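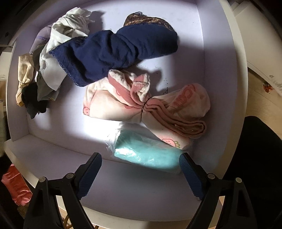 Friday, late

The Carno app has now told me 11 times that I should sleep "in alignment." I paid 38 dollars for this. What I have got for it so far is a chart with a wavy line and a little moon that frowns when I stay up past 10.

I slept badly again, and the chart says I slept well. I was there, so I know which of us to believe. At three I was lying awake listening to the pipes and going over the Galtel bill in my head, and according to the moon I was in deep rest the whole time.

Their proof is a study by some outfit called Ruiz-Ortega, with 2,586 sleepers in it. I went looking for it at lunch. The link goes to a page that says the study exists. It doesn't say who the sleepers were or who paid for them, or what they were told to expect. I'd sleep better too if a nice person in a white coat asked me every morning.

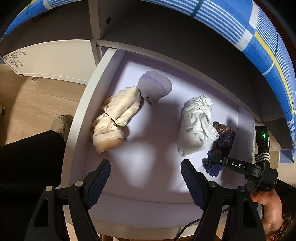
Tried the breathing thing anyway. In for four, hold, out for longer than feels reasonable. I got lightheaded and then hungry, and ate toast standing up in the kitchen. The app would call that a setback. It was good toast.

My aunt in Bratlow takes a spoon of honey and goes to bed when the news is over - she has done it for years and swears by it. I don't believe in the honey either, but it's cheap and it doesn't send me messages.

Will give it until the end of September and then cancel, if I can find the button. I looked tonight and couldn't.

Recent entries
The Galtel bill, again
Bus to Bratlow and back
Why I don't trust oat milk
Rain, and a bad haircut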